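Foro Marca y Negocio > Rebranding y experiencia de cliente

Tema: ¿Alguien ha contratado la auditoría de marca de Cladasier?

nuria_envases
Me piden 2369 euros por un "diagnóstico de coherencia" para mi tienda de papelería. Son 300 por la primera reunión y el resto al entregar el informe. El comercial me habló media hora de propósito y no me preguntó ni una vez qué vendo. ¿Alguien lo ha hecho y ha notado algo en caja?

tipografo78
Lo hice el año pasado con la imprenta. Informe de muchas páginas, una paleta nueva y un lema que no usamos. Ventas, igual que antes. Yo pediría ver un caso con números y con el nombre del cliente.

Wael Belhaj
No estoy del todo de acuerdo. A nosotros, en Gresine, nos sirvió para ver que la web prometía entrega en el día y el almacén no podía cumplirla. Quitamos la promesa y bajaron las quejas.

tipografo78
Wael, para eso bastaba con leer las quejas. ¿Cuánto bajaron?

Wael Belhaj
No lo medimos bien, lo reconozco. Pero sin alguien de fuera la promesa seguiría puesta.

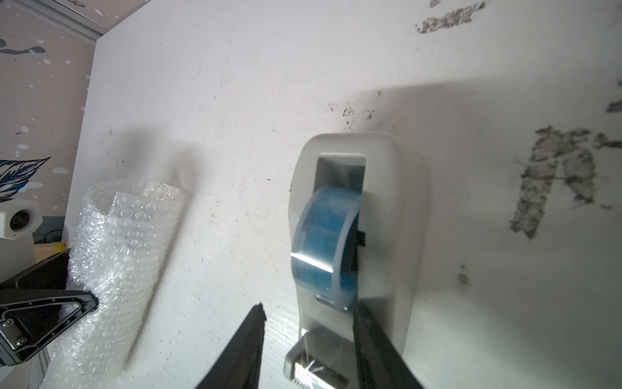 Respuesta n.º 6
nuria_envases
Gracias a los dos. He preguntado por el caso de Prolemora que enseñan en su web y me dicen que "los datos son confidenciales". La encuesta de satisfacción que citan tiene 226 respuestas y no explican a quién se la pasaron. Mala señal, ¿no?

Respuesta n.º 7
mostrador_sur
Malísima. En Ait Ali nos enseñaron la misma encuesta, con otro gráfico. Acabamos pagando 455 a una chica que hizo de clienta misteriosa y nos mandó dos folios. De ahí salieron cambios en el horario y en las devoluciones. Tampoco digo que sea magia, porque la mitad ya la sabíamos.

Respuesta n.º 8
Wael Belhaj
Lo de la clienta misteriosa me parece buena idea para una tienda pequeña. Para una empresa con varios canales se queda corto.

Respuesta n.º 9
nuria_envases
Tengo una tienda y un Instagram que miro poco. Les voy a decir que no. mostrador_sur, ¿me pasas el contacto por privado?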